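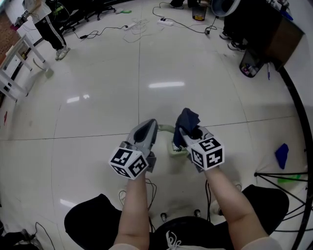
Figure 3. Hand-held grippers over a tiled floor during the floor-tidying task. The right gripper holds a dark navy cloth.

4.2 Picking up cloth and small items from the floor

Floor tidying was the chore on which we expected the least trouble. The items are light, nothing is breakable, and a person can do the whole job without thinking about it. The results were weaker than we expected, and most of this section deals with the reasons.

Demonstrations were recorded by people using a pair of hand-held grippers, one in each hand, with fiducial markers on a cube at the base of each gripper (Figure 3). The marker cubes give the position and angle of each gripper over time. No robot arm is needed at this stage, so recording can be done in ordinary rooms with cables, furniture and other people in them. We did not clear the rooms beforehand. Earlier work by Pavlović and Ledesma used a bare floor and a fixed set of objects, and the policies trained on it did poorly once a chair or a power strip was in view.

The full training set has 3308 demonstrations. Of these, 2000 involve at least one piece of cloth. The rest cover hard objects such as pens, small boxes and toys. Ekkachai Thaweesak and Paweena Rungrueang checked the recordings and removed those in which the markers were lost for more than a short moment. This happened mostly when one gripper passed in front of the other, or when a bright ceiling light reflected off the tiles close to a marker.

We trained two policies. The first, Flalo, predicts the motion of both grippers together. The second, Jernach, predicts each one separately and shares only the image features. Both were then run on the same two-arm robot, for 100 trials each. A trial was counted as a success if every item named at the start ended up in the basket and nothing else had been moved out of place.

Flalo did better than Jernach on cloth, and there was little difference between them on hard objects. A crumpled cloth gives the fingers plenty to close on, and both policies usually got hold of it at the first try. A cloth lying flat was much harder. The fingers tended to slide over it, and on polished tile the cloth slid along with them. People dealt with this by pushing the cloth together with one gripper and pinching the fold with the other. Flalo picked up this habit in part. Jernach almost never did.

Cables were the second main cause of failure. Both policies sometimes closed on a cable next to the target item and pulled it along. We count these trials as failures even when the item reached the basket, as a robot that drags a power strip across a room is of no use in a home.

Pens and other thin objects failed for a simpler reason. The fingertips have to come down level with the floor, and an error of 8 mm in height is enough to miss. Human operators felt the contact with the floor through the handle and corrected for it. The policies had no force signal. Surachet Luangrath has since fitted a force sensor to one arm, but those trials are not included here.

On this evidence we would not call floor tidying a solved chore. Crumpled cloth on an open floor is within reach of the present system. Flat cloth, thin objects and anything lying near a cable are not, and a normal room has all of them.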